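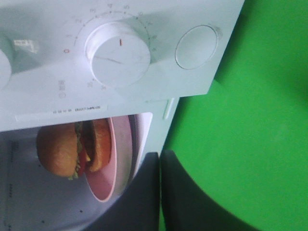
Field Methods in Lexicography, notes for session 4
Leen Zoubi

Okay, today is headwords, and I know some of you have been dreading it! Last time we got as far as turning a recording into a word list. Now we have to decide which form of each word goes at the front of the entry, and I'm going to tell you how I got it wrong so you can get it wrong in some other way.

When I worked on the Molthorpe glossary I listed every verb under its infinitive. Seemed obvious (it's what my school dictionaries did). Then we handed a draft to speakers and they couldn't find anything. They were looking under the "he does it" form, the one they'd say if you asked them for the word. Kidus Tamiru and I spent most of December moving verbs around, and I still find strays.

So, before you pick a citation form, ask a few speakers "what's your word for this?" and write down exactly what they say, endings and all. If two speakers give you different forms, keep both in your notes and don't tidy them up yet.

Homonyms. Separate entries if the meanings have nothing to do with each other, one entry with numbered senses if they do. You will argue about this. My own rule is that if I need more than six senses I go back and look at my example sentences again, as I've usually numbered contexts and called them meanings.

Cross-references: put them in as you go, please, even the ugly ones. A plural that looks nothing like its singular needs its own line pointing home.

For next time, take the Nigatu word list and write up two nouns and two verbs as full entries: headword, part of speech, senses, one example each. Use sentences from the transcripts and don't make up your own (I can tell!). Bring them on paper, we'll be swapping and scribbling all over them.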